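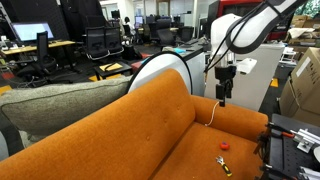 Will the arms replace the people who work here? We have not cut a job because of one, and each person whose tasks changed was offered paid hours to learn the new ones.

About Kellovano

Kellovano started with 5 people in a rented office in Clunduleck. We now have 18 on staff. We work on automation for small jobs: picking things up, putting them back, sorting what gets left on seats and desks.

Most of us sit in the same open office where the arms run. We tried a separate lab for a while and didn't like it. Questions took too long to reach the right desk, and the people writing the task lists rarely saw a task being done. 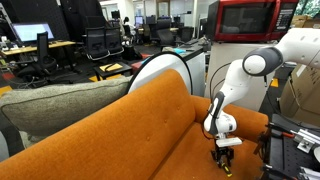 Since we moved back together, the work has shifted. Less of the day goes to repeating a motion by hand, and more goes to setting up, checking, and writing down what went wrong. Some staff miss the old routine. Others asked for the change. Anyone can stop a run, including new hires in their first hour.

Our current project, Grustach, covers 400 household and office tasks. Lâm, the scheduling tool we built for it, logged 666 runs in June. Staff choose their own shifts in it, and late shifts are optional.

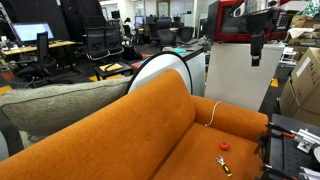 Working with us

We hire for setup, maintenance, and task writing. You don't need a degree or a background in robotics. Training is paid and takes place during normal office hours.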